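Notebook, cloth folding and care -- February, mid-morning

Started the waffle cloths today and I am so glad we left them until after the flat ones! The flat cotton from Vedton behaves like paper. You square it, crease it, it stays. The waffle weave has ideas of its own, and I've filled two pages with sketches before even getting to the coffee.

Setup: round table by the kitchen, lights on, nothing under the cloth. I was going to put the felt mat down, but the bare top slides nicely and a corner can travel without dragging the rest along. The mat goes back on for the heavy towels from Dewulf.

Weighed the cloth first: 119 g on the kitchen scale, straight from the shelf. Tag says Plovum, wash warm. I want to weigh it again after the Mondcombe wash (the long program) and see if it holds any lint.

Pale yellow waffle cloth, corner lifts:

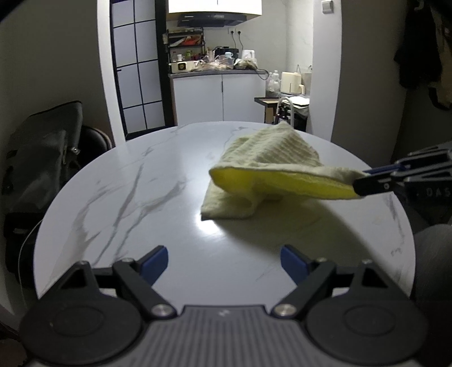
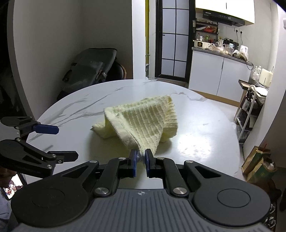
Waffle weave stretches much more along one direction than the other, and that explains most of the crooked folds I've been getting. Pull a corner sideways and the nearest ribs open up while the far side sits there in a heap. The hem is a different animal. In the second one it runs down the left side as a wide smooth band, right to the pinched corner, and that band is what I'd follow from now on: find the hem, run along it to a corner, lift there. Much easier to read than the ribs, which all look alike once the cloth is bunched.

Tried it that way for the rest of the batch and I love it. Thirds came out nearly square, with the hem edges meeting on the short side. Halves are still sloppy -- the top layer creeps when I let go, and smoothing from the middle only pushes the slack into one end. Smoothing from the hem inward is better. Need to try it with a slower release too.

To do:
- weigh after the wash, same scale
- thirds again on the felt mat, to compare
- ask Vedton if the waffle comes with a narrow hem
- shelf 2 is for folded waffle only, please don't mix in the flat ones

Afternoon: heavy towels, if the mat is dry.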